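How to Prepare a Furnished Room for a Lodger

Parnora Housing Advice Service
Guidance for home owners and tenants
Last reviewed: Nov 8, 2019

This page explains how to get a spare room ready for a paying lodger, from the first clear-out to the day the keys are handed over. It is written for households letting a single furnished room in the home they live in. It does not cover separate apartments or short vacation stays, which have their own guidance.

Before you begin

Check that you are allowed to take a lodger. If you rent your home, read your lease and obtain written consent from your landlord. If you own it, tell your mortgage lender and your home insurance company. Some insurance policies exclude theft by a lodger or limit what is paid for damage to a lodger's belongings. Ask for the answer in writing and keep it with your policy papers.

You should also ask your city or county office whether room rentals must be registered. Registration is usually a short form and a fee. Processing times vary, and you should not accept rent before the registration has been confirmed.

Step 1. Empty the room

Remove everything that will not stay for the lodger's use. A closet half full of the household's winter coats is the most frequent cause of complaint in the first month of a letting. If the closet must be shared, say so in the advertisement and in the agreement, and mark which part is the lodger's.

Look inside drawers, behind the headboard and on top of the wardrobe. Take away personal papers, medicines and anything of sentimental value.

Step 2. Check safety

Test the smoke alarm in the room or in the hallway outside it, and replace the battery. If the home has a gas furnace, water heater or stove, a carbon monoxide alarm should be fitted near the sleeping area. The window must open fully from the inside without a key. Basement rooms often fail on this point, and a room without a safe second way out should not be let for sleeping.

Inspect each outlet for cracks or scorch marks. Do not run an extension cord under a rug or through a doorway. Where the room has only one outlet, have a licensed electrician add another before the letting begins.

Step 3. Furnish for daily use

A lodger needs a bed, a mattress in sound condition, a place to hang clothes, a chest of drawers, a table or desk with a chair, and a lamp that can be reached from the bed. Curtains or blinds should block light from the street.

Secondhand furniture is acceptable. Examine the seams of any used mattress or upholstered chair for insects before it enters the house, and decline any item with a strong smell. Assemble flat-pack pieces fully and fix tall ones to the wall.

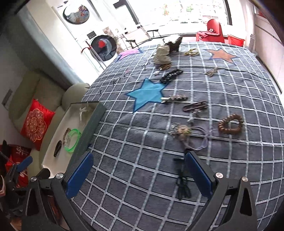 Bedding may be supplied by either party, provided that the agreement states which. Households that supply it should allow two full sets of sheets, so that one can be in the laundry, and a mattress protector that is replaced with each new lodger. Bedspreads and blankets should be washable at home and need not be new or plain. A dark gray spread with a light grid and sewn-on stars, of the kind many families already own, is entirely suitable if it is clean and its stitching is secure. Check the edges of sewn-on shapes before each wash and repair any that have begun to lift. Pillows should be supplied new.

Step 4. Fit a lock

The lodger should be able to lock the bedroom door. Choose a lock that opens from the inside without a key. Keep one spare in a sealed envelope, signed across the flap by both parties, for use in an emergency only. Agree in writing how much notice you will give before entering the room for repairs.

Step 5. Prepare the shared areas

Clear one shelf in the refrigerator, one in the freezer and one kitchen cabinet. Provide a hook and a shelf in the bathroom. Write down the household's practice on laundry days, overnight guests, heating and quiet hours. A single page is enough. Give it to applicants when they view the room, so that they can raise objections before they commit themselves.

Step 6. Make an inventory

List every item in the room together with its condition. Note marks on the walls and wear on the carpet. Both parties should sign and date two copies on the day the lodger moves in. Take meter readings at the same time if utility costs are to be shared.

In one case handled by this service, a deposit of $589 was withheld because of a stained carpet. The inventory, signed in February, already recorded the stain, and the full sum was returned. Without that paper the outcome would have rested on one person's word against another's.

Step 7. Set the rent and sign the agreement

Compare advertised rooms of similar size within 3 miles of your home. State clearly whether the rent includes heat, water, electricity and internet service. Keep the deposit in a separate account and issue a receipt for it.

Rent from a lodger is normally taxable income and must be reported. Keep receipts for furniture, repairs and advertising, as part of these costs may be deductible. A tax adviser can confirm what applies to you.

The agreement should name both parties, the room, the rent, the date it is due, the deposit and the notice period.

Further help

The service can review a draft agreement free of charge. Drafts should be addressed to Crisóforo Valdovinos, Room Letting Desk, and should include the inventory if one has been made. Please send copies only. Original documents cannot be returned.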